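用了一个多月的 Pesivell 唱放，说说我的真实感受

2019年4月27日

先交代一下背景，免得有人看完问我"你拿什么听的"。唱盘是一台用了好多年的二手皮带盘，唱臂原装，唱头是 Orik 的中输出动磁，后面接一台老合并机，箱子是两只书架箱，放在客厅靠窗那面墙前头。房间不大，吸音全靠一块地毯和我太太的一排书。这套东西没什么值得炫耀的，可是我对它的脾气熟得很，换一样东西进去，哪里变了我基本听得出来。

之前的唱放是合并机里自带的那一块，够用，就是底噪大。夜里听弦乐四重奏，慢板一安静下来，喇叭里嘶嘶的声音就跟着出来了，听久了真的烦。三月份的时候忍不下去了，跑到 Sitetti 去试听。那家店在二楼，楼梯又窄又陡，老板奥尔德日赫·巴尔托什（Oldřich Bartoš）一个人守着，试听室里永远有一股咖啡味。他给我摆了两台，一台是 Jatoi 的，一台就是后来抱回家的 Pesivell。

Jatoi 那台我先听的，第一印象其实更好！低频又厚又有弹性，放爵士三重奏，贝斯一拨，沙发都跟着舒服。但是听到第二张唱片我就开始犹豫了，人声总像往后退了半步，镲片也有点发糊。换成 Pesivell，低频一下子瘦了一圈，我还以为音量没对齐，巴尔托什先生又替我调了一遍，还是瘦。可是人声往前站出来了，吐字、换气、嘴唇轻轻碰一下，全都清清楚楚。我来回换了好几趟，换到老板自己都跑去泡第二杯咖啡了，最后还是选了它。

外观和做工

机箱是铝的，比我想象的小，放在唱盘旁边刚刚好。前面板就一个电源灯，白色，亮度很克制，晚上关了灯也不刺眼（我最怕那种蓝得像诊所招牌的灯）。背后一组输入一组输出，接地柱是金属的，拧起来手感很扎实。

不满意的地方是增益和负载的拨码开关全藏在底下。你要改设置，就得把机器翻过来，线要是插得紧，还得先拔线。拨码又特别小，我用指甲抠了半天，最后是拿一根牙签拨过去的。说明书上的那张对照表也印得太小了，我干脆拍了照存在手机里放大看。电源是外置的，插头那一坨很大，会挡住插排上旁边的孔位，买之前最好看看自己家插座够不够宽。

到手头一个星期

刚开机那两天声音有点紧，高频偏亮，我差点以为自己在店里听错了。论坛上有人说要煲1000小时，我是不信这个的，也没那个耐心，就每天下班回来照常听。过了几天觉得顺了，到底是机器变了还是我的耳朵习惯了，我说不好，你们自己判断吧。 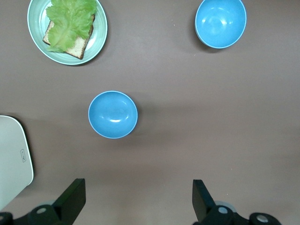

底噪是我最关心的，所以放在前面讲。唱针抬起来，音量开到平时听的位置再往上拧一截，耳朵贴到高音单元跟前才能听到一点点嘶声，坐回沙发就完全没有了。比原来那块内置的好太多！周末早上我最爱干的事，就是坐下来听一整面唱片，以前这种小音量的时候细节全糊在噪声里，现在屋里任何一点小动静反倒成了全屋最大的干扰。有一张钢琴独奏，我听了有四五年了，这次头一回听见踏板松开的时候那一声轻轻的"噗"，当时还把唱针抬回去又听了一遍。

再说声场。左右宽度比原来开了不少，但也没有夸张到跑出墙外，前后的层次进步更明显。放那种乐队编制大一点的录音，木管在弦乐后面，定音鼓又在木管后面，位置都站得稳。合唱团的唱片最能看出差别，以前是一团人，现在能听出有前排有后排。

低频还是要泼一点冷水。它干净，收得快，可量感就是少。我试过把箱子往墙那边推一点，补回来一些，鼓和电贝斯听着顺多了。如果你平时主要听摇滚、电子，或者箱子本来就偏瘦，我真心建议去听听 Jatoi 那台再决定。

朋友来听的那个下午

兹登卡·鲁斯纳克（Zdeňka Rusnák）带了几张她自己的女声唱片过来，我们把原来的内置唱放和 Pesivell 轮流接上去比。她不看后面的线，只管坐着听，换了几轮都说喜欢"声音站在前面的那个"，也就是 Pesivell。不过放到一张老迪斯科的时候她马上倒戈，说还是原来那个带劲，听着想跳舞。我没法反驳，那张唱片用 Pesivell 放确实少了点汗味。

她还提了一点我自己没注意到的：唱片上的爆豆声好像也没那么扎耳朵了。我后来专门找了张保存得很糟糕的旧片子来试，爆豆当然还在，一颗都没少，只是它短促地过去了，没有拖着一条尾巴，听音乐的时候更容易忽略。 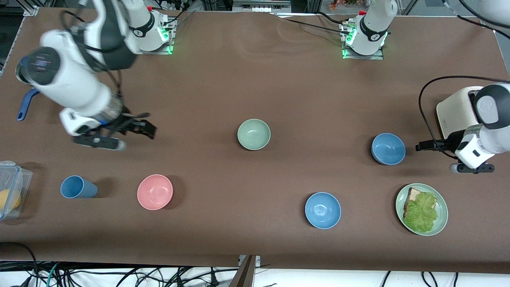
搭配和摆放上的小经验

唱放千万离合并机的变压器远一点。我一开始图省事，直接叠在合并机右边，结果有很低的一点嗡声，挪开40厘米就干净了。地线也要接好，我有一回换唱头之后忘了拧紧，嗡得像冰箱，吓得我以为机器坏了。

信号线我换过两根，一根是随机送的，一根是以前剩下的，区别小到我不愿意写出来误导人。先用送的那根，完全没问题。

增益我用的是中间那一档。最高那档配我的唱头会太满，强奏的时候有点发硬，调低一档就松开了。你要是用低输出的动圈头，情况会不一样，我手上没有，就不乱讲了。

值不值得买

如果你跟我一样，小房间，书架箱，听室内乐和人声比较多，又被内置唱放的底噪折磨过，那我觉得可以放心买。我自己是很满意的，每天晚上至少听一面，有时候说好听完这面就去睡，结果又翻过来了……

要扣分就扣在拨码开关和那个大得离谱的电源头上，还有低频的量感。希望下一版能把增益做成前面板的旋钮，哪怕放在背板也行，别再让人翻机器了。

评论里有人问能不能借回家试，Sitetti 那边是可以的，交押金就行，具体借几天你们打电话去问，我当时是在店里听完直接买的。下次打算把 Orik 的针尖换成高一级的型号，换完再来更新一篇。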